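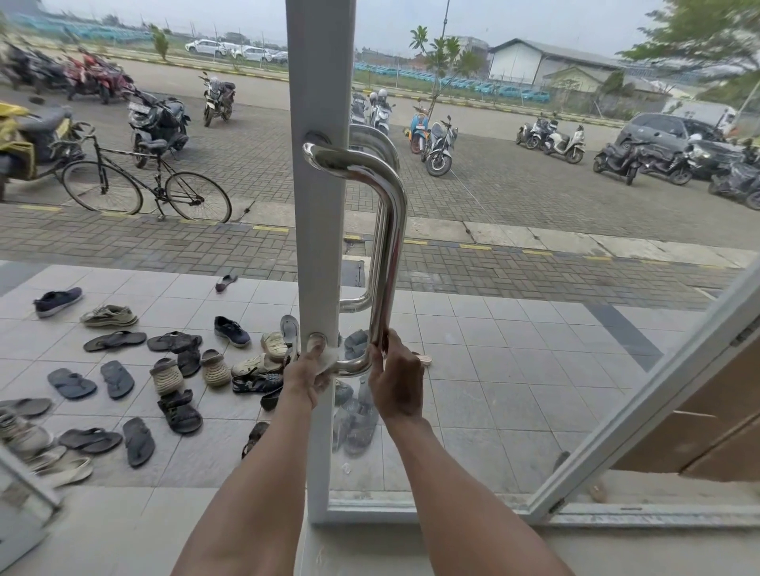
How to clean stainless steel pull handles on a glass door

Posted Wed 23 February by Damian Ruchti

The pull handles on a glass entrance door get touched more than anything else in the building, and they show it. Fingerprints are the easy part. The brackets are where the work is, where grease and dust pack in against the door and turn into a gray line that a quick wipe goes straight over.

This is the method we use on polished stainless at the Lisberg Road entrance. It also works on chrome plated handles, with one change noted further down. It is not for brass, painted handles, or brushed steel with a lacquer on it.

What you need

Two soft cotton or microfiber cloths, white if you have them. A white cloth shows you what is coming off and when to stop.
A spray bottle that holds 500 ml.
Dish soap, the plain kind.
White vinegar, if your water is hard.
An old soft toothbrush.
A drop of baby oil or mineral oil (optional).

Fill the bottle with warm water and add a small squirt of dish soap. More soap does not clean better, it only gives you more to rinse.

Before you start

Pick a time when few people are coming through. If the door swings freely, open it and put a wedge under it. You need to reach both sides, and a door that moves while you are pushing on the handle is a good way to pinch a finger.

Give the handle a gentle tug at each bracket. If it wobbles, tighten it first. On most pull handles there is a small set screw on the underside or inner face of the bracket that takes a hex key. Snug is enough. Handles mounted back to back often share a bolt through the door, so check the other side after you tighten one.

Cleaning

1. Wipe the whole handle with a dry cloth to take off the loose dust and grit. Grit under a wet cloth will scratch a polished surface.

2. Spray the soapy water onto the cloth and not onto the handle. Spray that lands on the glass leaves runs you will have to clean off later, and water that gets behind a bracket sits there.

3. Start at the top bracket. Fold the cloth over one finger and work around the base where it meets the door. Use the toothbrush on anything that stays put.

4. Wrap the cloth around the bar and pull down in one long stroke, top to bottom. Turn the cloth and do it again. Hold the bar steady with your other hand so the door doesn't take the load. Don't forget the inside of the curve - that is the part people's fingers wrap around.

5. Do the lower bracket last. Dirt runs down, and this one is usually the worst of the two. Press the cloth against it and hold it there for half a minute if the buildup is old, then rub.

6. Go over everything with clean water on the other cloth.

7. Dry it right away. Air drying leaves spots.

8. Do the same on the outside handle.

Water spots

If you have white spots that soap won't move, mix one part vinegar with one part water, dampen a corner of the cloth, and hold it on the spot for a minute. Rinse well and dry. On chrome plating, keep the vinegar weaker and rinse sooner, and skip it completely where the plating is pitted or flaking.

Finishing

For a polished look, put one drop of oil on a dry cloth and rub it over the bar, then buff until you can't feel it. Leave the oil off if the door is used by children or anyone who needs a firm grip. Sudheer Rajan does our weekend cleaning and never uses it. His handles look fine.

What not to use

Steel wool and scouring pads. Bleach, or anything with chlorine in it, which can pit stainless. Powder cleansers. Glass cleaner is all right for fingerprints but won't touch grease at the brackets.

How often

A busy shared entrance needs a quick wipe every day and the full method once a week. At home, every 2 weeks is plenty. Near the sea or a salted road, rinse more often, especially the outside handle.

While you have the cloth out, wipe the door frame next to the handle too. White frames pick up a gray smudge at hand height where people miss the handle and push the frame - soapy water takes it off.

Wash the cloths without fabric softener. It leaves a film that ends up on the steel the next time around.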